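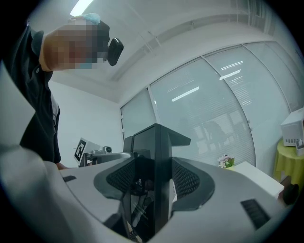 Figure 1. Linear ceiling light and stepped white soffit in the room.

2. Room and lighting

Our project looked at the lighting in one room of the Tovton building. The ceiling is white, with a bright linear light and a stepped soffit that is also white. We wanted to know how evenly the light reached the places where people stand and work.

Milan Nijs took the readings with a light meter at 4 points, all at work height. Hilde Segers drew the floor plan and entered the values. We did this 3 times in March, always in the evening so that daylight did not affect the results.

The highest reading was 536 lux, directly under the light. The lowest was 116 lux, at the point farthest from it. A person leaning over their work also puts a shadow on it, and we did not measure that. The plan and the full table of readings are in Appendix B.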